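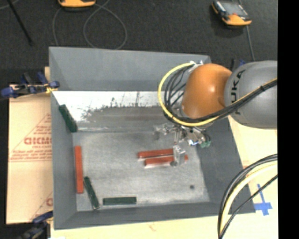
The arm of the Lumow cell reaching into the picking bin, with red and green blocks on the bin floor.

Lumow cell

By Zodwa Nkosi
October 10, 2019

The Lumow cell is a bin-picking workstation at the Lostatard workshop. It is used to try out ways of lifting long, plain blocks from a deep bin in which they lie at different angles. The cell takes its name from the control program, Lumow, which was written at the workshop and also runs on the smaller Mabaso bench. This article covers the layout of the cell, the way it is set up for a run, and its routine care.

Layout

The cell is built around a gray-walled bin on a wooden table. The bin is open at the top and its walls slope, so that the usable floor is smaller than the opening. Clamps are fitted at the edge of the bin to stop it shifting when the gripper pushes against a wall. The arm, which carries KUKA lettering along one link, comes in over the side of the bin and works downwards.

A metallic gripper hangs below the last orange joint. Its fingers are made up from brackets and small fittings, and the fingertips can be changed without taking the rest of the gripper off. Power and signal cables for the gripper are not run inside the arm. They are carried along the outside, with a yellow cable and a bundle of black ones looping round the joint together and held with a tie further back on the link.

The handheld controllers are orange and black. They are kept on the floor behind the table when the cell is running from the program.

Blocks

The standard load is a mixture of long rectangular blocks in red and dark green. The two colours are the same size. Colour is used only by the sorting routine, in which the red blocks are to be lifted first. The dark green ones are the harder to find in poor light, and the lamp over the table is left on for all runs, including those in daylight.

Blocks are tipped in by hand from a tray. They are not arranged afterwards. A block that comes to rest against a wall is left where it is, as leaning blocks are part of the test. Lizelle Mabuza, who wrote the first loading notes, asked for any block standing fully on its end to be knocked over, and this is still done.

Setting up

The bin has to sit in the same place each time, and most of the set-up work is concerned with this. The usual order is as follows:

Wipe the table and the underside of the bin.
Set the bin down against the stop and close the clamps, left side first.
Press each wall by hand. If the bin moves, open the clamps and start again.
Move the arm slowly to the four corner points with the controller and compare them with the stored values.
Run the gripper open and shut with nothing between the fingers.
Tip in the blocks and clear the area round the table.

The corner check is repeated if anyone has leaned on the table. An error of more than 1 mm at any corner means that the bin position must be taught again. Teaching takes 20 minutes when the fingertips are unchanged, and longer when they have been replaced.

The first picks after a change are made at low speed. Lumow holds the arm at this speed for 60 picks and then asks the operator to confirm before going faster. The prompt can be skipped with a key switch, though the workshop notes advise against it.

Cable dressing

The loop of cable round the joint is the part of the cell that needs most attention. It must be long enough to let the wrist turn fully in both directions, but a loop that is too long drops below the rim of the bin and can catch on a wall or on a raised block. Before a run, the wrist is turned by hand control to each end of its travel while a second person watches the loop.

The tie on the link is pulled snug and no more. An early version of the cell had a second tie close to the joint. It was taken off in January after the jacket of one cable was found to be worn through at that point. Cables are now replaced as a set - a new cable among older ones is stiffer and tends to push the others out of line.

Regular care

The fingertips are inspected every 900 picks. Rounding of the lower edge is the usual fault, and shows up first as blocks that turn in the grip when lifted. Worn tips are changed in pairs. The screws are tightened by hand and then with the small driver kept on the cell's own hook, and the corner check is done again.

After 1,000 picks the bin is emptied and its floor wiped with a dry cloth. Scuffs and faint scratches on the floor are normal and are not polished out. A deep score is a different matter, as a block can settle along it, and the bin is then turned end for end or replaced. Tape marks on the table are renewed when the edges lift.

The clamps are cleaned with a brush. Oil is not used on the pads.

Common faults

Gripper stops short of the block. Most often the bin has moved. Repeat the corner check before altering anything in the program.

Finger touches the wall. Blocks close to a wall leave little room for the outer finger. The program tries a second approach with the wrist turned, and gives up on that block if the touch is felt again.

Two blocks lifted together. This happens where blocks lie side by side and nearly parallel. The arm is set to put both down in the middle of the bin and look again.

Gripper does not answer. Check the connector on the joint, then the tie. If the cable has been pulled tight on the link, the connector may have worked loose - it should be pushed home with the arm stopped and the controller in hand.

Related articles
Mabaso bench
Pruvska fingertip set
Bin clamps and stops
Teaching corner points
Lostatard workshop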